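Progress report to the Clurar Fund: accountability for public health spending in the Ratlow district
Submitted by Ruben Leemans, March 19, 2018 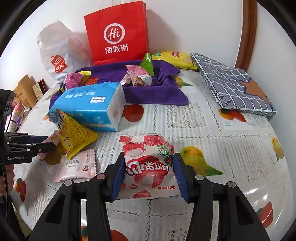 Where the work stands

The grant pays us to find out whether the Ratlow district council spent its emergency health money the way it told voters it would. We are past the halfway point and I can report progress on the paperwork. I am less able to report progress on the question.

We asked for the full spending records for the clinic program. The council sent us summaries. We asked again, citing the open records rule the council itself adopted, and got the same summaries with a cover letter. A third request produced ledgers for 7 of the 8 clinics. The missing one is Prins, the clinic the council leader opened in person and mentions in most of his speeches. His office says the file is being reviewed. I have asked who is reviewing it and have no answer yet.

What the ledgers show

The money left the council's account. That much can be confirmed. Whether it reached the clinics as staff hours and supplies is harder to say, as three of the ledgers put nearly everything under "general support." One clinic manager told us she had never seen the ledger with her clinic's name on it and did not recognize two of the payments. She may be mistaken, and we have not treated her account as proof of anything. We have asked the council for the invoices.

The opposition group has already called this a scandal. I would ask the Fund not to repeat that. The same group voted for the program, sat on the panel that approved the payments and did not ask for an invoice the whole time. Their press release quotes our interim note but leaves out the sentence saying so.

The survey

We mailed 3000 questionnaires to households across the district, asking whether people had used a clinic, whether they were seen, and who they hold responsible when they were not. Returns are slow from the Tustum side. I don't want to put out early percentages. The people who answer first are usually the angriest or the most loyal, and the local paper will print whatever number we hand it.

One thing in the written comments does bother me. A good many people blame the national government for decisions that were made in the council chamber — hiring, opening hours, which building got repaired. The council has been happy to let them. In fairness, the national ministry has been just as happy to claim credit for the two clinics that work well.

Problems

The public forum drew a full room and very little information. Both parties sent speakers who read prepared remarks, and the moderator let them run over. By the time residents got the microphone, the council members had left for another meeting. I would not spend grant money on that format again.

The online dashboard is behind. The contractor says it is nearly ready, and said so last time as well. I have held back the final payment until we can load a real ledger into it and get the right totals out.

Budget

Mailing cost more than planned and travel cost less. We are within the total. A line-by-line statement goes to your finance office separately, with receipts, which seemed only right given what we are asking of the council.

Next steps

File a formal appeal for the Prins ledger if it has not arrived by the end of the review period.
Match invoices to payments for the three clinics with vague entries.
Send a reminder to Tustum households.
Deliver the draft findings in June.

I have been asked whether the findings will be strong enough to change how the council votes on next year's health budget. I doubt it. The last audit was accepted with thanks and put on a shelf, and several of the same members are still in their seats. The ledgers will at least be public, and anyone who wants to check a campaign leaflet against them will be able to — provided we get the last one.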